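**Ticket:** left gripper does not open fully in the two-arm cell (simulated)
**Opened by:** Bilal Bitar
**Project:** Etama, table cell
**Status:** open, waiting for Darbridge

### Problem

After the October update of the arm model, the left gripper stopped at half opening when the cell was reset. The right gripper was good. The controller gave no error, only the line "target not reached" in the log at step 830.

### What I checked

1. Restarted the simulator and loaded the cell again. Same result.
2. Changed the left and right command channels. The fault stayed on the left side, so the commands are not the problem.
3. Compared the two joint files. In the left one the upper limit of the outer finger was 33, in the right one it was correct. I think the value was left from the old Gosen gripper.
4. Copied the limit from the right file and changed the sign for the mirrored side.
5. Reset the cell and let it stand for 2,000 steps with the ball and the can on the table. Both grippers are open and free of the objects. 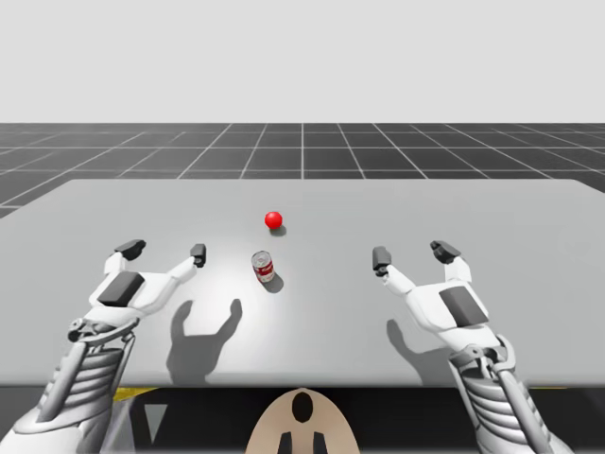 ### Still open

- The left finger shakes a little in the first steps after reset. I did not touch the damping yet, please tell me which value you use at Darbridge.
- Suvarna has 2 copies of the same joint file in their branch. They must be corrected also, otherwise the wrong limit will come back with the next merge.
- Grasping the can is not tested with the new limit. I will do it when the damping is decided.

Please do not close the ticket before the merge.

Bilal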